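Pranby Automated Dismantling Trial
Progress report to the Zurkia programme, second reporting period

We use cookies to remember your settings and to count visits to this page. Accept all | Manage choices

1. Position at the end of the period

The work you fund at Pranby is meant to produce a set of working rules for taking apart desktop computers with a robot arm, in a form that a small refurbishing shop could adopt without hiring a specialist. We said in the bid that the rules would come first and the speed later. That is still the order we are working in.

At the end of February the draft rulebook, which we call the Bradar rules after the room where they were written, stood at version 7. It has 78 clauses. Most were carried over from the last report with small changes in wording. The clauses on processor handling and on the parts tray have been rewritten completely, and the section on stopping and restarting is still open.

The arm has carried out 142 supervised runs under the rules since the trial began. A run, for our purposes, is one attempt at one task on one machine, from the operator pressing start to the operator signing the sheet. Runs that were stopped by hand are included in that figure and are logged in the same way as the rest.

2. Work on the processor socket

The socket is the part of the job where a mistake costs the most. The contacts are fine and closely spaced, and a bent one usually means the board is sold for scrap. We have therefore put more of our time here than the plan allowed for, and the overspend in hours is shown in the annex.

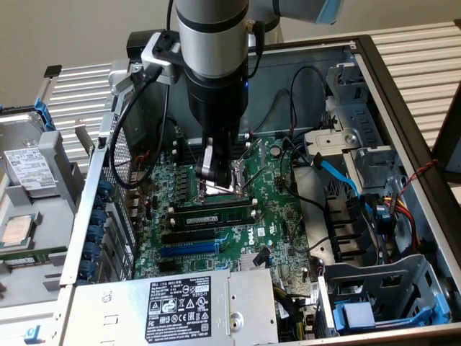
Gripper at the processor socket, retention lever raised. Case on its side, side panel off.

The rules that now apply to any work at the socket are these:

Clause 31. The retention lever must be fully raised before the gripper enters the space above the socket. The operator confirms this by eye and marks the sheet.

Clause 32. The gripper comes down vertically. Sideways moves are made only above the height of the tallest part on the board.

Clause 33. Speed below that height is limited to the slow setting. The operator may lower it further but may not raise it.

Clause 34. The camera on the wrist and its cable are checked before each run. The cable must have enough slack for the full movement and must not be able to hook on the edge of the case.

Clause 35. A processor that has been dropped, even by a very small distance, is set aside for inspection and does not go back into a machine during the same session.

Clause 34 caused the most discussion. The first wording asked for the cable to be tied along the full length of the arm. The operators found that this pulled the connector when the wrist turned, and we changed the clause to ask for a check of slack instead. We would like to see a proper cable guide fitted before the rules go outside Pranby, and have asked Pap for a price.

Clause 32 is simple to write and harder to keep. Cases differ in depth, and the drive cage in some of them stands well above the board. The operator now enters the case model at the start and the safe height is read from a table. We have filled in the table for the models we handle most often. For anything else the operator has to measure, and the run may not start until the measurement has been entered twice and the two entries agree.

3. Loose cables inside the case

Power and data cables were treated as a minor matter in the first draft. They had one clause. They now have six, and we expect to add another.

The difficulty is that a cable moves when it is touched and does not go back to the same place. A route that was clear on one run may not be clear on the next. The rule at present is that the operator looks over the cables before every run, moves any that cross the planned route, and takes a fresh reference picture afterwards. Old reference pictures may not be reused, even when the machine has not left the bench.

We tried clips to hold cables back. They worked well enough but were forgotten in the case on two occasions, and a loose metal clip on a board is a worse hazard than a cable. Clips are now allowed only if they are plastic, brightly coloured and listed on the sheet, with a box to tick when each comes out.

4. Parts tray

The tray rules were written after we noticed that operators set parts down in different ways. The arm needs to find a part where it expects it, and a person taking over half way through a job needs the same thing.

Under the new rules the tray stands to the left of the case. Drives, memory modules and processors each have a fixed place. A processor lies with its heat spreader facing up. Nothing is stacked, and tools are never put on the tray.
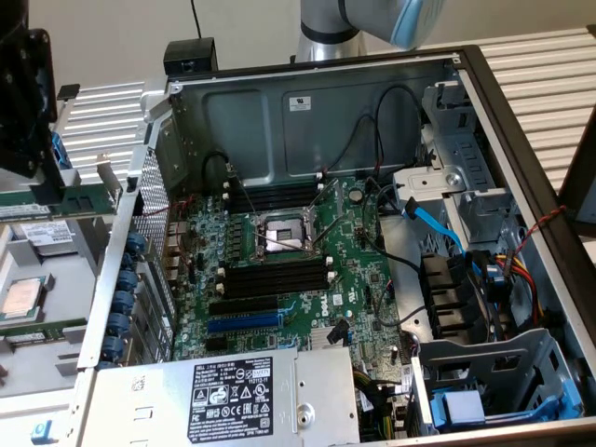 One operator at Bradar objected to the fixed places, saying that they suit the arm and slow the person down, and that left-handed staff are made to reach across the case for every part. We accept the second point. Clause 52 will be changed to allow a tray on the right, provided the side is chosen at the start of the session, marked on the sheet and kept until the end. The arm's stored positions will have to be taught again for the right-hand layout, and we have set aside time for this in the next period. On the first point, we timed the tray work with and without fixed places and could not find a difference large enough to report. The objection is recorded in the log and will be looked at again when more people have worked under the rule.

5. Stops, faults and near misses

Every stop is logged, whoever or whatever caused it. The log held 1783 lines at the end of the period, counting ordinary start and finish entries. Stops make up a small share. The commonest reason for a hand stop was a cable out of place, followed by the operator being unsure whether the gripper had a firm hold.

There were no injuries. One near miss was reported, in which an operator reached into the case to straighten a cable while the arm was paused but still under power. The arm did not move. The rules at that time said "stopped" without saying what stopped meant, and the operator had read it in good faith.

We now use two words. "Paused" means the arm is holding its position under power, and hands stay out of the case. "Safe" means drive power is off and the light on the control box shows it. Hands may go into the case only in the safe state. Both words are printed on a card fixed to the bench, and all bench staff have been through the change and signed for it.

Restarting after a safe stop remains the weakest part of the rulebook. The arm can resume from where it left off, but by then somebody may have moved the case slightly. Our present rule is to send the arm back to its home position and begin the run again. This is slow. A shorter check, in which the camera compares three marked points on the case with their earlier positions, is being tried out by hand and is not yet in the rules.

6. Matters where we are behind

The training sheet for new operators was due in this period and is not finished. It was held back so that it could use the new wording on stops. A draft exists and covers sections one to four of the rulebook.

The outside review by Pap has also slipped. They have had version 6 and sent back useful comments on noise, lighting and the height of the bench, but we did not think it fair to ask them to review the section on restarting while it was still changing. They have agreed to take version 8 in one piece.

Spending is within the total. We have moved a small sum from travel to bench equipment, as discussed with your office, and no further transfers are planned.

7. Next period

We intend to complete the restart section, teach the right-hand tray layout, finish the training sheet and send version 8 to Pap. We also plan to run the rules with two operators who have had no part in writing them. They will be given the rulebook and the training sheet, and a supervisor will be present to stop the arm but will not answer questions on procedure. Any question they ask will be treated as a fault in the text and logged against the clause concerned.

We ask Zurkia to confirm two things before that work starts: that the two new operators may be paid from the staff line, and that the draft rules may be shown to other refurbishing shops under a plain notice that they are unfinished – three shops have asked, and we have so far said no.

Annexes: hours and spending; list of changed clauses; log summary.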